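I've been to exactly two open houses in my life that I would go back to, and one of them was last month at Metier, the little automation outfit over in the old Keltano seed building. The other was a bakery, so you can see the competition was stiff.

If you don't know Metier, I didn't either until a flyer turned up on the corkboard at the hardware store. "Come See the Robots," it said, with a time (4 p.m.) and a drawing of a hand shaking a claw. I called the number to ask if a person with no engineering background and a bad knee would be welcome. The woman who picked up laughed and said there were chairs. That was Farzana Qureshi, who runs the place, and she was also the one who handed me a name tag at the door and later found me a second cookie.

Parking was a mess, I'll say that first. The lot holds a few trucks and the rest of us were up on the grass along the feed road, and I walked in behind a family with three kids who were all arguing about whether a robot could beat their dad at arm wrestling. (The dad thought not.)

Inside, it's a big plain room with a very clean floor. I had pictured the kind of thing you see in car commercials, giant orange arms throwing sparks. What Metier works on is much smaller and, to my mind, a lot stranger. They want arms that can handle the stuff lying around a regular home. Cups, mugs, towels, a sock if they're feeling brave. Farzana told us the company started in a rented room of 700 square feet, and that she still misses being able to reach everything from one chair.

She gave a short talk before they let us wander, and I took notes on the back of my grocery list, so bear with me. The main thing I wrote down is that the hard part isn't strength. A bolt is the same shape every time you pick it up. A dish towel is a different shape every single time, and if you grab it wrong it turns into another shape while you're holding it! She had one in her hand while she said this and kept dropping it and picking it up, and darned if it didn't look different every time. I have been folding towels for most of my life and never gave it a thought.

Clear plastic is the other headache. A camera has a rough time with anything you can see straight through, so a cheap party cup can be more trouble than a coffee mug. The youngest of the three kids wanted to know why they didn't just color the cup in with a marker. Farzana said they had, in fact, tried that. Big laugh from the grown-ups, and the kid looked very pleased.

Then we got to the tables. The project they were showing is called Jatoi, and it uses a pair of arms working over one tabletop, same as you'd use two hands. People practice a job with the arms over and over, the computer keeps a record of each try, and later on the arms get a turn at it by themselves. Farzana said Jatoi has 2295 of these tries saved so far, and that the goal for the spring had been 2000, so there was some bragging going on, which I thought was fair. Somebody asked how long one try takes. It depends on the towel, she said.

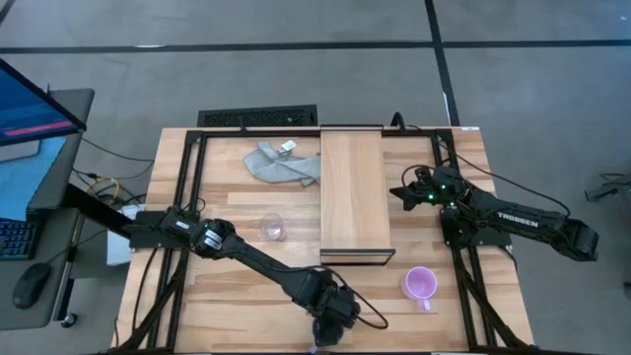 Vol. 7, No. 4

I spent the longest at the table with the wooden board down the middle, mostly because there was a good spot to lean. The arms are black and jointed, with TROSSEN in white letters on one of them, and they're attached to a rail frame on the table, one on each side. The things for them to work with couldn't have been more ordinary. A gray cloth in a heap, a clear cup lying on its side, a pink mug. I own that mug, or its cousin. The little green lights on the wrist got more attention from the kids than anything else in the building, and I have to admit I liked them too.

We did get to watch a run. I won't pretend I followed all of it, but one arm went down for a cup, thought about it, came at it from the other side, and got it. The whole crowd went "ohhh" like it was the Fourth of July. The second run went less well and the cup rolled off somewhere, and a young man in a Reltex cap crawled after it. Reltex is the machine shop across the road that cuts parts for them, and a handful of their people had walked over on break. He got a round of applause as well.

The man standing next to me, a retired school bus driver, asked the question I'd been working up to, which was who is all this for? Farzana said she thinks about her aunt, who has bad arthritis and lives alone and would love a hand with the laundry and the dishes. She was careful to add that you can't buy a Jatoi and won't be able to for a good while. I appreciated that. I've sat through enough sales talks to know when one is coming, and this one never came.

There was a sign-up sheet by the coffee for folks who want to come in and try moving the arms themselves. You don't need any experience, and they'd especially like people who aren't engineers. I put my name down. So did the dad, and so did all three kids, although I believe you have to be sixteen.

Metier is planning another open house in December, same building, same 4 p.m. start. Park on the grass side and wear decent shoes, it gets soft out there. The oatmeal cookies went fast, so head for those before the talk.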